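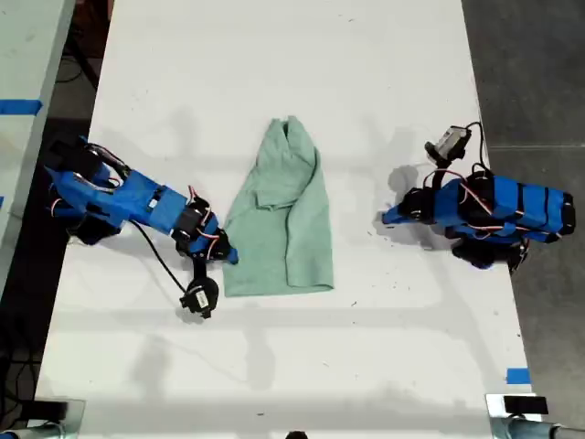
Why bother folding it if it's going to be a wrinkled mess by morning? Harish Lobo put that to me when he heard the title of this talk, and I've been grateful ever since, as it's the best question anyone has asked me about laundry. So let's start there. (Pause. Let people laugh. Ask for a show of hands: who has a chair at home with clothes on it?)

My answer to Harish: it depends what happened in the first ten seconds. Most folding goes wrong before the first fold. We pick the thing up, drop it on the bed in a heap, and start flipping corners over a lump. The lump is still in there when we finish! It just has corners now.

SLIDE: FLAT FIRST

Use a table if you have one. A bed gives under your hands and the cloth sinks into it, so you never get a straight edge. I did my folding on a bed for years and thought I was bad at it. Then we moved to the apartment on Nambiar Street, where the bedroom was too small to stand in, and I started using the kitchen table. What a difference. You can pull against a table.

Lay the piece down and sweep outward from the middle with the side of your hand. (Do it with the dish towel. Slowly, the back row can't see.) Don't tug at the corners yet. Knits especially will stretch and then creep back on you.

SLIDE: THE BOTTOM EDGE

Find one edge you trust and line everything up to that. On a towel it's a short hem. On a shirt I go with the bottom hem, never the collar, because a collar has a mind of its own and will pull the whole top end up into a ridge.
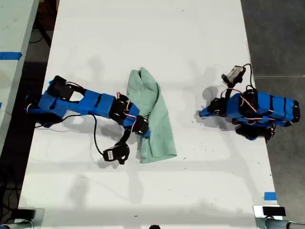
Once the bottom edge is straight, bring the sides in to make a long strip, and check the width at both ends before you go any further. Narrow at one end and wide at the other is the classic. I still get it, all the time. Open it back up and sweep again, it costs you two seconds. If you fold a wedge in half you get a smaller, fatter wedge, and it will slide off the pile.

(Struan Drummond will hand out the practice towels here. There are 300 in the boxes from Waltach, so everybody gets one, and yes, you can keep it.)

EXERCISE

Fold it your usual way first. Put it down. Now unfold it and do it with the sweep, the trusted edge, and the width check. Swap with the person next to you and see if you can tell which was which.

Questions I always get: fitted sheets (come find me after, bring patience), and whether to iron first (for tea towels, I love it, for T-shirts, life is short).

Last slide has the handout link. Leave it up while people pack away.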